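Teaching by hand at Skelludbridge

The old seed warehouse at Skelludbridge has a new coat of white paint and a lot of extension cords. For one day this spring the people who work in it let the rest of us in to see what they do, which is open drawers, put things in them, take things out, and write it all down in numbers.

The company is called Robichaud. It was started by two former dishwasher engineers, and it wants to build a robot arm that can tidy a house. The arm itself was away at the Murnport workshop having a wrist joint replaced, so visitors looking for a mechanical butler had to settle for the part of the job that comes first. Some of them were let down. I thought it was the more interesting half.
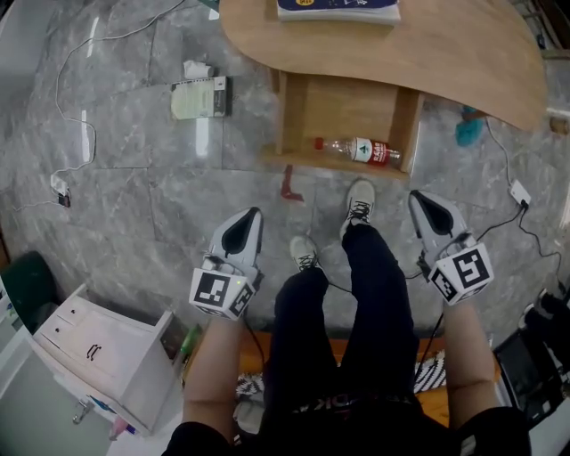 SKELLUDBRIDGE, 4/13/25

The method goes like this. A person sits or stands by a piece of furniture with a gripper in each hand and does a small household chore. The grippers have jaws like the ones the arm will use, and the printed black and white squares on them let a computer work out where each one is and how it is tilted. Later, software studies the recordings and tries to learn the motion.

A desk with one drawer was the busiest station of the day. There was a thick blue book to deal with and a plastic bottle with a red cap, and the drawer had to be opened wide enough to get a bulky pair of grippers in without banging the sides. Visitors who signed a form could try it. I signed the form.

It is harder than it looks. The grippers are light, but they put the ends of your fingers several inches farther away than you are used to, and you lose all sense of touch. I got the drawer open on my second go. The bottle rolled away from me twice. A boy of maybe ten who went after me had it out in one try and wanted to know if he could do it again.

"Kids are good at it," said Sheena Cowie, who runs the collection floor. "They don't think about their hands so much. We can't use their recordings, but they're fun to watch."

Cowie came to Robichaud from a job training forklift drivers. Her rules for new staff are short: move at a normal speed, don't show off, and if you drop something, pick it up and keep going. The drops stay in the recording. A robot that has only ever seen perfect work, she told me, has no idea what to do when a bottle gets away from it.

Her crew works in shifts of 4 hours with a break in the middle. In a good shift the drawer station turns out 216 usable recordings. The company had 1760 of them for this one task when the doors opened, and Cowie would like almost twice that before the arm comes back from Murnport. Each one gets watched by a second person, who marks where the drawer starts to move and where the object is let go. It is slow work and there is no clever way around it yet.
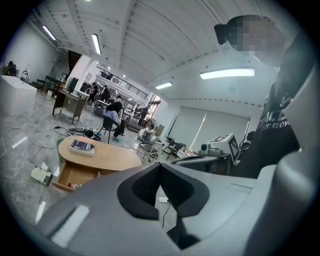 The drawer station, looking across the floor toward the desks and the mezzanine.

Between tries people sat on whatever chairs they could find and asked questions. Most were about jobs and money. A retired nurse asked if the thing could ever help someone out of a bath, and was told no, not this one, and not for a long time. She wrote that down.

Myfanwy Pumphrey gave the afternoon talk. She looks after the software, which the company calls Pultska, and she talked without slides for half an hour. She spent a good part of it on failures. An early version learned to close drawers very well and would then close them on whatever was in the way. Another would not work after dark, because all of its lessons had been recorded in daylight. They now record in the evenings too.

Somebody asked her how often the current version gets the bottle out of the drawer.

"Four times out of 5, if it's the drawer it knows," she said. "Give it your drawer at home and I wouldn't bet lunch on it."

That is why the next few months will be spent on furniture. The company is buying used desks, nightstands and kitchen units from house sales in the county, the more worn the better. Drawers that stick are wanted most of all. Cowie has a list by the front door where visitors could offer theirs, and it had run onto a second sheet by the time I left.

Robichaud plans to open the building again in October, with the arm in place. Entry will be free, as it was this time, and parking is in the lot behind the feed store.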